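Singers wanted for the Flindbridge community choir (no auditions, promise!)

Hello! I'm Siyabonga and I run the choir here in Flindbridge. We've lost 3 of our altos to new jobs and babies since spring, and I'd love to fill the gap before we start on the winter songs in September.
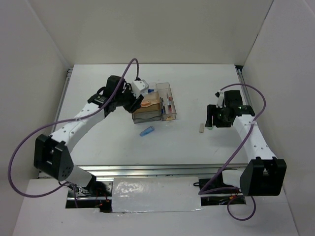
You don't need to read music. I send out recordings of each part, and most people learn theirs in the car or doing the washing up. We sing a bit of everything – folk, gospel, a Ruvis harvest song I'm a little obsessed with – and we do 2 concerts a year, one at home and one over in Maston.

Rehearsals start at 7pm and go on until 9, with a tea break in the middle (bring your own mug). It's £5 a session and your first one is free, so come and have a nosy.

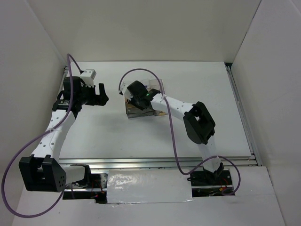
Lachlan MacAulay told me he'd put off coming for two years as he thought he couldn't hold a tune, and now he's asking for solos.

Tenors and basses very welcome too! Drop me a line through the contact page and tell me roughly how high or low you like to sing. If you've no idea, come anyway and we'll find out.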